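The Pantry Problem

At the Wirkmont student robotics club, the hardest opponent of the season is a bag of noodles

By four in the afternoon the back half of the workshop is already loud. Someone is arguing about cable lengths, someone else is eating crackers over a keyboard (against the rules, and everyone knows it), and on the long bench by the windows a robot arm is making its slow way toward dinner.

The club has 14 members this year, most of them in their first two years of college, and all of them are working on one job: putting groceries away. Take a package off the counter, find it a place on the shelf, go back for the next one. Anyone who has ever come home with two full bags can do it while talking on the phone. For a machine it's a wonderful, maddening puzzle, and watching these students chew on it is some of the best fun I've had in a workshop.

The challenge comes from the Gellier Cup, a regional meet held every July, where teams bring a robot and are handed food they may never have seen before. Last year the club entered with a machine called Urban, which was very good at boxes. Then the judges brought out soft bags. Urban squeezed, the bags slid, and the team came home in the bottom half of the table with a long list of things to fix.

This year's robot is Plullska, a name that started as a typing mistake in a shared folder and stuck. Plullska has curved fingers, a new wrist and a much larger appetite for practice. The students guide the arm by hand through each move, record it, and use the recordings to train the software that will run it on its own. The logbook by the door stood at 1179 recorded tries on the afternoon I visited. The plan had been 200 a week, a number that seemed reasonable before midterms.

What surprised me was how much of the talk is about food packaging. Ask any of them about crinkly plastic and you'd better have time! A stiff box tells the fingers where it is. A bag of noodles sags and turns, and the shiny wrapper throws light back at the camera. Long spaghetti is its own special case — grab it near one end and the other end swings, so the team spent most of a month on where to hold it.

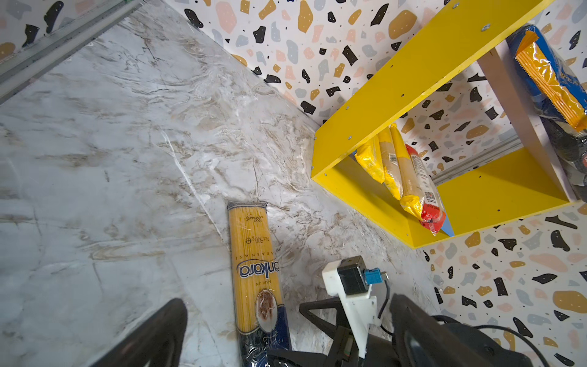
CAMPUS & CLUBS

The practice kitchen is a cheerful piece of work, with terrazzo-patterned wallpaper, a marble-look counter and bright yellow shelving. Spaghetti gets a lot of counter time, and the clear Ankara package is the sort of long, narrow shape that the new fingers were made for. The shelf holds the messier company: bags and packets of noodles or pasta, leaning at whatever angle they please.

That leaning matters. Early on, the club lined everything up like a store display, and the software learned to expect it. Now they set the shelf the way a tired roommate would. Results dipped for a while, then crept back up, and the mood in the room went with them.

When I left, the next round was being set up and a debate had broken out over whether rice should be added before the summer. The vote was tied, and the arm had already started moving again.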